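4.3 Fitting the Odisix travel crate in an estate car

Read section 4.2 first if you have not yet put the crate together. Fitting takes two people. The crate holds one cat or one small dog up to 9 kg.

1. Park on level ground, put the handbrake on and fold the rear seats flat.

2. Take out the parcel shelf and anything loose in the boot. The load space must be at least 1,080 mm long with the tailgate shut.

3. Lay the rubber mat with the ribbed side down. Smooth out any folds.

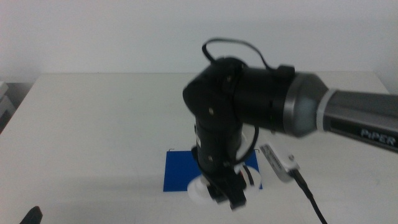

4. Lift the crate in with the door facing the tailgate. Do not lift it by the door.

5. Pass one strap through each of the 2 side slots and hook it to the nearest floor ring. If your car has no floor rings, stop and order the Surthorpe anchor kit.

6. Pull both straps until the crate no longer slides when pushed by hand. Tuck the ends under the buckles.

CAUTION: Never strap the crate to a seat belt buckle or a child seat fitting unless your car's handbook allows it.

Note: Straps supplied before September have a grey buckle that closes from the left. They are fitted in the same way.

4.4 Before you set off

1. Let your pet get used to the crate indoors for several days. Leave the door open and feed meals inside.

2. Clip the water bowl to the inside of the door and fill it halfway.

3. Place the blanket at the back. Leave the air holes clear on all sides.

4. Close the door and check that both latches have clicked.
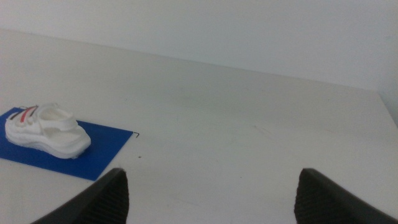 Fig. 9. Blue sheet lying flat on a white tabletop.

5. Drive for a few minutes, then pull over somewhere safe and check the straps again. New straps stretch by nearly 80 mm during the first few trips.

CAUTION: Do not leave an animal in a parked car in warm weather, even with the windows open.

On longer trips, stop every two hours to offer water. Put a dog on its lead before you open the crate door. Keep cats inside the crate until you arrive.

For spare latches and straps, contact Umbridge Pet Travel and quote the number on the base of the crate.

We use cookies to remember your country and language. Accept all | Manage settings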